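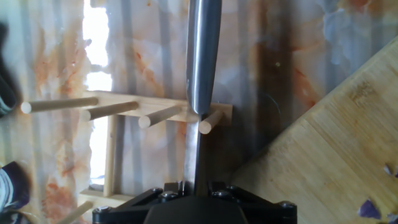 Maintenance and Re-Commissioning of the Wrist and Gripper Assembly on a Kitchen Manipulation Cell
Final project report, Robles Laboratory course in applied automation
Submitted June 26, 2022

1. Background

The Janow cell is a single arm mounted beside a kitchen counter. It is used by several student groups to practice picking up and putting away ordinary kitchen items. The end of the arm carries a two-jaw electric gripper and a small camera fixed at the wrist, looking out past the jaws. When our group took over the cell in April it could still run, but long items turned in the jaws during transfer and the camera view no longer lined up with the stored calibration.

Our task was limited to the wrist and everything past it. The arm joints, the base and the controller cabinet were left as found, apart from a backup of the controller settings.

2. Condition at handover

The log kept by the previous group listed 14 stopped runs. We sorted them by cause. Eleven were grip faults, where the item slipped or rotated before release. The other three were camera timeouts.

With power off and the arm in its service pose, we checked the gripper by hand. One jaw had noticeable side play. The side brackets had moved slightly relative to the central housing, and the screws holding them could be turned with very little effort. Two of the jaw pads were glazed. There was dried food residue in the gap behind the pads, most of it onion skin and starch.

The camera cable had been tied too tightly at the last joint. At full wrist rotation it pulled on the connector, which explained the timeouts.

3. Work carried out

3.1 Brackets and screws. The bracket screws on the face of the housing were removed one at a time, cleaned, and put back with medium-strength thread locker. We tightened them in a cross pattern in two passes. A paint line was drawn across each head so that movement can be spotted without a tool. The paint has to be applied after the locker cures, or it flakes.

3.2 Jaw pads. Both pads were replaced with Pullar rubber sheet cut to the old outline. The first set was cut with a knife and had uneven edges – these were thrown out and a second set was made with a punch. The pads are bonded, so the old adhesive must be scraped off completely. This took longer than any other step.

3.3 Cable. The camera cable was rerouted with a loop of slack at the last joint and a Leltel strain relief at the connector. The wrist was then turned slowly by hand through its full range in both directions.

3.4 Zero position. The jaws were closed on a flat gauge and the closed position was stored again. The old value was off by 12 encoder counts.

3.5 Camera calibration. The standard board routine was run with the counter lights on and the blinds open, as the cell is normally used. Strong window light washed out the left part of the view in several shots. We dropped those shots and repeated them from other angles.

4. Test

The test item class was slender metal utensils, held by the narrow part and kept upright near the wooden peg rack. This class was chosen for two reasons. A round, polished handle gives the pads little to hold, and the rack pegs are close together, so a small error in angle leads to contact. The marble surface behind the rack also reflects the item, which is a known source of trouble for the camera.

We ran 43 transfers. Grip force was left at the value the previous group had used, so that the effect of the repair would not be mixed with a change in settings. Two runs ended in a slip and one in light contact with a peg. No camera timeouts were logged. The paint lines were checked after the last run and none had shifted.

The peg contact was traced to the pick point, which was set too far along the handle. It was moved closer to the jaws' center and the case was not seen again, though we had few runs left by then.

5. Upkeep schedule

Before each session: wipe the pads, look at the paint lines, check the cable loop.
Weekly: blow out the gap behind the pads, check jaw play by hand.
Monthly: repeat the zero position and compare with the stored value.
After any collision: repeat the zero position and the camera calibration before the next run.

6. Open items

The side play in the one jaw is reduced but still there. We believe the guide is worn, and a spare has been ordered. The cover over the central housing is not sealed, so work with wet food should wait until a gasket is fitted. The controller backup is stored in the Janow folder under the course drive, with the old and new calibration files kept side by side.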